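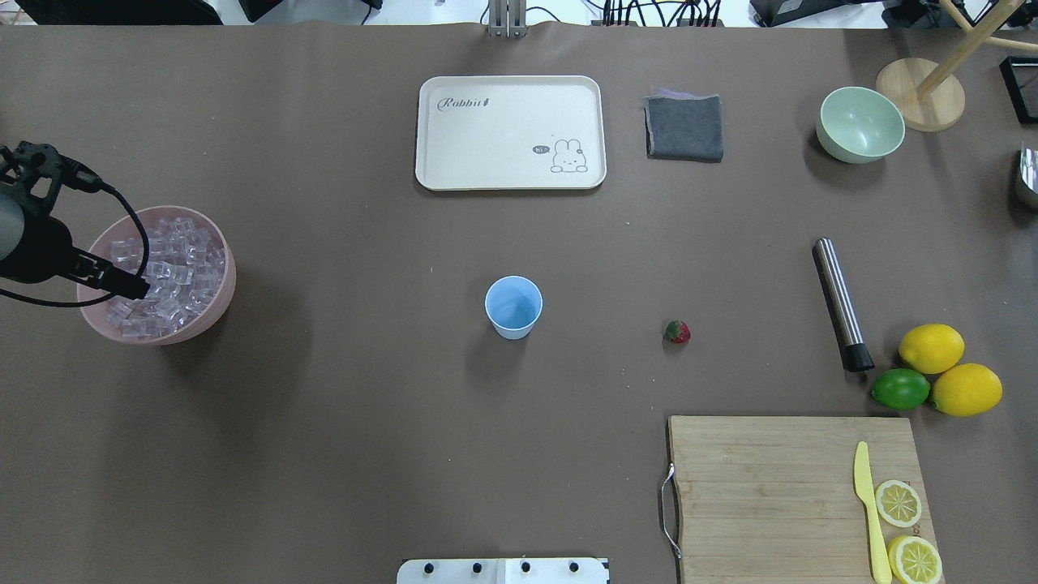
Slide 1: Writing a one-liner on purpose

Hello everyone, thanks for coming in from the bar. (Wait for the stragglers. If the side door is still banging, let it bang.)

My name is Osaze Jibrin and I write short jokes. Very short. If a joke of mine needs a second breath, I've done something wrong or I've got a cold. I've been doing this on stages for long enough that I have a notebook file with 3,881 jokes in it, and tonight I want to tell you how the decent ones got made, how the other ones got made too, and why I still love the whole silly business.

Ask: who here has been on stage? Who wants to? Who came with a friend and is already regretting it?

Slide 2: Start at the wrong end

Most new writers start with a setup. They sit down and think, okay, I went to the dentist. And then they wait for something funny to happen at the dentist. You can wait a long time at the dentist.

Start with the last word. Pick a word or a phrase that means two things, and work backward until you find the plainest sentence that leads people to the wrong one. That's the engine of the whole form, and I still get a kick out of it every time it catches!

Do the worked one on the board: "I used to run a calendar shop. I lost the job for taking a day off." It's old, it's everybody's, and I want them to see the parts. "Day off" is the last phrase. Everything before it is carpentry.

Then show my bad drafts of the stapler joke. Read all of them. Do not skip the fourth, people like the fourth.
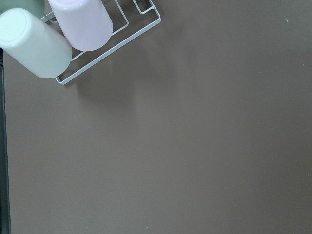

The thing I want you to notice in those drafts is how the good version has fewer adjectives. I took out "rusty," I took out "my uncle's," and I moved "stapler" to the end. Same joke, same idea, and it went from polite nodding to a real laugh at the Betar in November. One word moved. I walked home grinning like a fool.

(If time is short, cut the uncle.)

Slide 3: Props

I love props. I know some comics look down on them. A prop is a setup you don't have to say out loud - the audience has read it before you open your mouth, so you can go straight to the funny part.

Rules I use:

Build it yourself if you can. Cardboard reads better from the back row than anything store-bought.

It has to come out of the bag in one move. If you have to untangle it, you're doing a different act.

One prop, one joke. I broke this rule for a year with an inflatable swan and I'd like that year back.

Paint the side they see. Leave the other side alone.

Tell the Kemska story here. Short version: festival tent, strong wind, giant cardboard envelope, front row. The envelope got a bigger laugh leaving than it ever got arriving, so now I throw it. Hold for the laugh, then say what I learned, which is to keep a hand free.

Slide 4: Running order

You've got 22 jokes and a short slot. What goes where?

Open with your second best. Close with your best. Everybody says this and they're right. The part I'd add is what to do in the middle, where the crowd gets tired of the rhythm. Puns have a beat, and after a while people start hearing the beat before they hear the joke. So break it. Sing something. Read a letter. Stand there and fold a map.

At Cotitz I do a song after the first long run of jokes, on a keyboard with three keys that don't work, and the song is written around those keys. It gives people's ears a rest and it gives me time to drink some water. 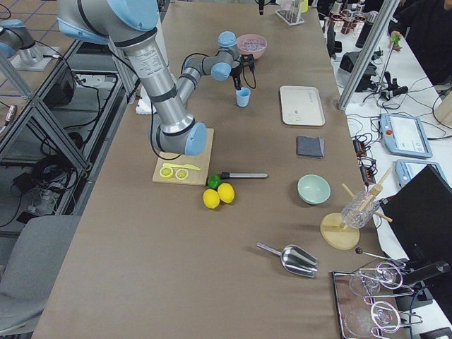
Then you come back in with something really quick, the shortest you have, and the room wakes right up. You can feel it. I don't know a better feeling in this job.

Slide 5: When it dies

It will die. Mine died at the Eskildsen in front of roughly 1,000 people, which is a lot of quiet in one place.

What I did: sped up. What I should have done: slowed down, looked at them, and told the next one as if I'd written it that morning for one person. Try that. Groans are fine, by the way. A groan means they got it.

(Don't do the impression of the sound guy. He might be here.)

Slide 6: Your turn

Pens out. Everybody gets a word on a card and has to put it last in a sentence. Words in the hat tonight: draft, bark, pitcher, current, fine, match.

Take a few from the floor. Be nice to the first one up, whatever it is. Ask if anyone has a better last word for the stapler joke, because I'm still not sure about it.

Handout is by the door, pink sheet. Last updated 2025-06-23.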